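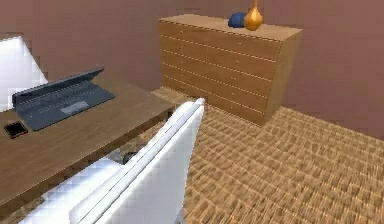
The Mornden stall fault was a navigation failure found in the Erkex household robot controller during simulated trials. Under certain conditions the controller drove its virtual base up to a wall, stopped, and went on reporting normal progress towards its goal. The test rooms were plain furnished interiors, and one of them had a wooden desk with a laptop and a smartphone on it, two white chairs, a chest of drawers and a stretch of woven carpet between plain mauve-pink walls. Large unmarked surfaces of that kind proved central to the fault. The controller estimated its own movement partly by tracking visual detail from one image to the next, and a bare wall gave it very little to track.

Background

Erkex was developed at Mornden as a controller for small mobile robots intended to fetch and put away household items. Before any trial on hardware, each version had to complete a fixed set of simulated tasks. The set used for version 31 contained 176 runs, each starting from a different position and ending at a named piece of furniture. The simulator was supplied by Michiels and was not itself found to be at fault.

Discovery

The fault was first noted in August by Yaa Odoi, a test engineer, who was checking runs that had ended on the time limit. In several of them the log showed steady forward travel while the simulated base had not moved. The wheels were turning against the wall – the contact model allowed them to slip without raising an error – and the controller counted the wheel rotation as distance covered.

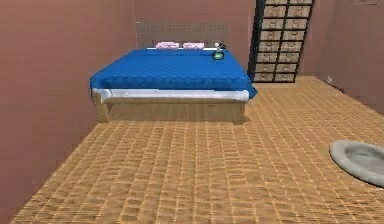 Runs that ended at a bed or a shelving unit were seldom affected. Textured floors, woven drawer fronts and bedding all supplied enough detail for the visual estimate to contradict the wheels, and the controller then stopped and planned a new route. Trouble began when the camera view was filled almost wholly by wall. The visual estimate was then marked as unreliable and dropped, which left wheel rotation as the only source.

Cause

A review led by Seidu Gbeho identified two separate errors. The first was the rule that discarded the visual estimate without slowing the base. The second was a contact threshold set too high, so that a gentle push against a flat surface was never reported. Either error alone would have been caught by the other check.

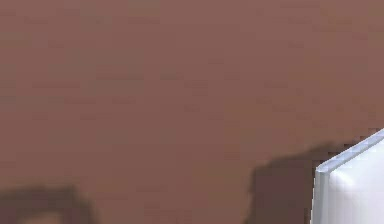

Shadows made the problem harder to reproduce. Soft shadow edges at the margin of the view were sometimes accepted as trackable points and sometimes rejected, and the same run could pass or fail after a small change in starting angle. Gbeho's team repeated one run 100 times with small offsets and recorded a stall in 31 of them.

Safety assessment

No hardware was involved and no injury or damage occurred. The assessment, written by Adjoa Ayaaba, nevertheless classed the fault as serious. A real base behaving in the same way could have kept pushing against a person or a pet while showing a normal status. Motor heating was listed as a secondary hazard.

Correction

The revised controller halts when the visual estimate has been missing for more than 30 consecutive images, and the contact threshold was lowered. A report of no progress is now sent to the operator as a fault. The full set of runs was repeated on Nov 10, 2025 without a stall. A related fault in the Brutness docking routine, in which the base reversed past its charging point, was recorded separately and remains open.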